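Litany of the Open Hand

The Litany of the Open Hand is a responsive prayer used in interfaith services concerned with debt bondage and unpaid labor. It was written in English by Caroline Ogola and Renji Kobori for a gathering of congregations in Divstead and has since been adapted for use in Christian, Jewish, Muslim, Buddhist and nonreligious settings. The text consists of an opening sentence, seven petitions, a period of silence and a closing sentence. A fixed response follows each petition.

Background

Public prayer for the release of debtors has older models in several traditions. The Hebrew Bible provides for the remission of debts every seventh year in Deuteronomy 15, and for the return of land and the release of bound laborers in the jubilee year in Leviticus 25. The Quran, in 2:280, directs that a debtor in difficulty be given time to pay, and commends the creditor who forgives the debt entirely. The petition on debts in the Lord's Prayer is worded as "debts" in Matthew and as "sins" in the corresponding line in Luke.

The litany draws on these sources without quoting any of them at length. Ogola, a hospital chaplain, had used a shorter form at bedside services. Kobori, a choral director, supplied the response and set the length of the petitions so that each could be read in one breath by an untrained reader.

Name

The title is taken from Deuteronomy 15:8, in which the hearer is told to open the hand to a neighbor in need. An earlier draft was headed "Litany for Those Who Owe." The change was made before the first public use. Some congregations in Gratden continue to use the draft title in their printed orders of service.

Structure

The opening sentence is read by a leader and is not answered. The seven petitions follow in fixed order:

First petition: for those who work to repay a debt they did not choose
Second petition: for children who inherit the debts of their parents
Third petition: for those whose papers or wages are held by another
Fourth petition: for those who lend and those who collect
Fifth petition: for those who buy what bound hands have made
Sixth petition: for those who make and enforce the law
Seventh petition: for those who have been freed and must begin again

The response, "Open the hand that is closed," is spoken or sung by the assembly after each petition. It does not address a deity by name, which allows it to stand unchanged in every version. Forms of address appear only in the opening and closing sentences, and these are the parts most often altered.

The silence after the seventh petition is marked in the text with a single blank line and the word "Keep." The notes issued with the litany set its length at 30 seconds. The notes also ask that no music be played during it.
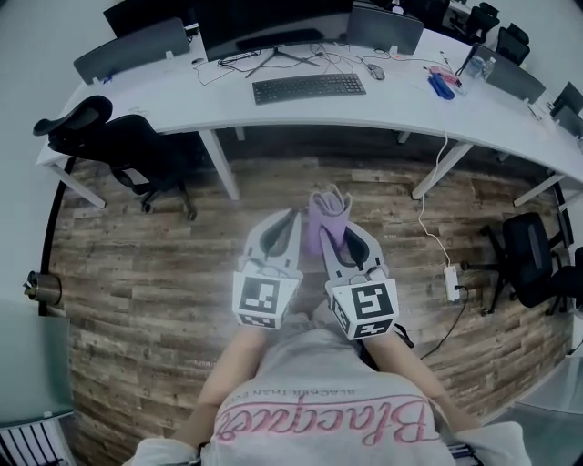
The closing sentence is read by all present. In the original version it asks that "what was taken be returned, and what was owed be ended." The second clause was revised once. The first printing had "forgiven" in place of "ended," and the word was changed after readers objected that it implied fault on the part of the debtor.

Performance

The litany may be spoken throughout, or the response may be sung on a three-note figure composed by Kobori. The figure lies within a fourth and has no fixed key. It is normally sung without accompaniment. In large buildings the petitions are assigned to seven readers standing at separate points in the room, with the leader at the front. In smaller gatherings one reader may take all seven.

Candles, bells and processions are neither required nor excluded by the notes. Kneeling is left to local custom. The notes state that a petition should not be explained before it is read, and that any address or testimony should come before the opening sentence or after the closing one.

A spoken performance takes less than ten minutes. The sung form is slightly longer.

Versions

Four adapted versions are in regular use.

The Christian version adds a doxology after the closing sentence and is usually placed in the service at the point where intercessions would otherwise be read.

The Jewish version, prepared with the advice of a study group in Gratden, opens with a Hebrew form of address and places the second petition last. It is most often used in the week before Passover.

The Muslim version is presented as a supplication and is read outside the set prayers. The response is given in English or Arabic. The sung figure is not used.

The Dogbe version was made by Jabari Shemweta and Chepkoech Shemweta for a mixed congregation at the Dogbe meeting house, where silent worship is the usual practice. It shortens each petition to a single line and keeps a silence after every one of them. The response is spoken once only, at the end. This version is also used by several nonreligious groups, with the address removed from the opening sentence.

A Spanish translation by Aurelio Villaseñor keeps the order and length of the English text. Villaseñor rendered the response in the plural, on the ground that the singular could be heard as addressed to one person in the room.

Publication

The text was first issued as a folded sheet in an edition of 300 copies. A revised text with the notes, the sung response and the adapted versions was published by Cornari on Mar 22, 2018, as a booklet. The publisher permits congregations to copy up to 100 sheets for a single service without a fee, provided that the authors' names are shown. Recording requires separate permission.

Use

The litany is read at the annual joint service in Divstead, held in December, at which 25 congregations are listed as sponsors. It is also used at vigils, at the close of study courses on labor and faith, and in school assemblies. In schools the fourth petition is sometimes left out, although the notes discourage the omission of any petition.

Reception

Discussion of the litany has centered on the fourth petition, which prays for lenders and collectors alongside those held in debt. Critics have argued that it places the two on an equal footing. Ogola replied in the preface to the booklet that the petition asks for a change of conduct and offers no pardon. The wording was kept.

A second objection concerns the fifth petition. Some leaders consider it too general to be of use and insert the names of particular goods. The notes neither forbid nor recommend this.

See also

Intercession
Jubilee (biblical)
Litany
Responsorial prayer
Sabbatical year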